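Sorting out the small stuff

I have moved house three times and every time I swore the junk drawer would not come with me. It always did! So in August I finally tipped the whole thing out and started over with clear boxes, and I haven't gone back.

My main rule is one kind of thing per box. Pegs with pegs, batteries with batteries (and test those first, half of mine were dead). See-through plastic saves me so much lid lifting. 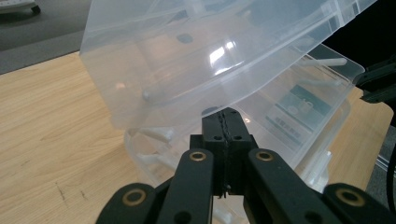

Diarmuid Noonan wrote in that he prefers old cookie tins, as sunlight turned his plastic ones yellow on the garage shelf. Fair point, and I do keep mine inside a cupboard.

Wash a new box in warm water with a drop of dish soap, then leave it open overnight. Screws go in damp once and you'll be picking rust off them for years. For labels I use masking tape and a marker, stuck on the short end so I can read it when they're stacked. 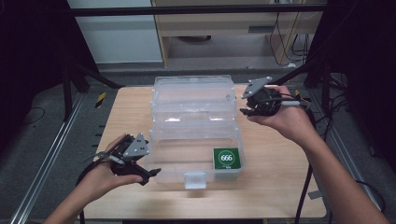
How do you get old sticker glue off a lid? Rub in a little cooking oil, wait ten minutes and wipe it away with a soapy cloth.

Go easy on the latches too. I press down on the lid with one hand while I close it with the other, and
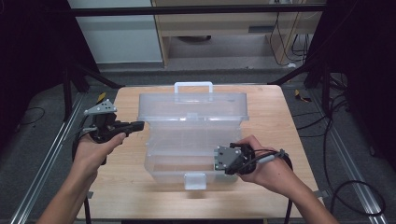

I never lift a full box by its handle without a hand underneath. Mine had about 200 wood screws in it the day I learned that one, and I'm still finding them behind the dryer.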